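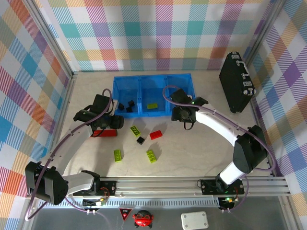

A divided bin keeps small items apart.

Bevton District Council Waste Services
Changes to the collection of small household items begin in March. This thread sets out what residents need to know. Please read to the end before contacting the office. 1/14

From March, household batteries, small electrical items and textiles will be collected from the kerbside on the same day as paper and card. They must be kept separate from one another and from everything else. 2/14

Batteries should be placed in a clear bag, tied at the top, and left on the lid of the paper bin. Please do not put them inside any bin. Batteries crushed in a collection vehicle can catch fire. 3/14

Button cells and lithium batteries should have tape over the ends. Ordinary sticky tape is suitable. Car batteries are not part of this service and must be taken to the Muli Road site. 4/14

Small electrical items are those which fit in a standard carrier bag: kettles, toasters, hairdryers, chargers, electric toothbrushes and similar. Please take out any batteries that can be removed and bag them separately. 5/14

Textiles means clean clothing, bedding, towels, curtains and paired shoes. Worn or torn items are accepted. Duvets, pillows, carpet and anything damp or mouldy are not. Bags should be tied and labelled TEXTILES. 6/14

The new service follows a trial in the Nesum ward, in which 310 households took part. Residents there told us that the instruction leaflet was too long and that the collection calendar was hard to read. Both have been rewritten. 7/14

Several households in the trial also asked how to store items between collections. The council does not supply indoor containers and does not require any particular kind. A shoebox or an old drawer is perfectly adequate, provided batteries are kept dry and away from heat. 8/14

The service will reach 3,644 addresses in its first stage, covering Nesum, Lower Bevton and the streets north of the railway. Letters are being sent now. If your address is in the first stage, your letter will show a green band at the top. 9/14

Flats with shared bin stores will be included at a later stage. Managing agents will be contacted directly. Until then, residents of flats may use the drop-off points at Bevton Library and at the Zodetti Centre, which are open whenever the buildings are open. 10/14

Assisted collections will continue as now. Residents already registered do not need to apply again, and crews will collect the additional bags from the agreed place. New requests may be made by telephone or at the main reception desk. 11/14

Two drop-in sessions will be held at the Zodetti Centre, in the ground floor meeting room, at 10am and 6pm. Each lasts 30 minutes. Large print copies of the calendar will be available, and there is step-free access from the car park side. 12/14

Ilango Varma, Head of Waste Services: "We have tried to keep the rules short. If an item is not on the list, please leave it out and ask us. A bag left behind by the crew will carry a tag giving the reason." 13/14

Replies to this account are read on working days between 9am and 4.30pm. Please do not post your full address in a reply. Missed collections should be reported through the online form, where the street name and property number can be given in private. 14/14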